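February
Dima Rawashdeh

1/ Notes on the signed bookplates for Brirkamgate, as several preorder readers asked how they work.

2/ A bookplate is an adhesive label, signed separately and stuck inside the front cover. I sign at home. Trerolmont mails the plates; the books come from your own retailer.

3/ The run is 200. Stock is uncoated, so pigment ink doesn't smear. Gel ink did on both test sheets. 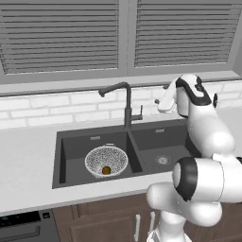
4/ To request one, send Trerolmont your order number and mailing address. Limit is two per household. Ebook and audio preorders count.

5/ Allow up to 21 days for delivery. Plates are not personalized. Library requests are fine with a hold confirmation.

6/ Peel from the top edge and place it on the blank page facing the title. The adhesive does not reposition.

Comments

Stisetti: Does the large print edition qualify?

Dima Rawashdeh: Yes, same form.

tapia_reads: Mine went on crooked. Keeping it.

Recent posts
Brirkamgate: chapter one
Hardcover and paperback trim sizes
Cover proofs, second round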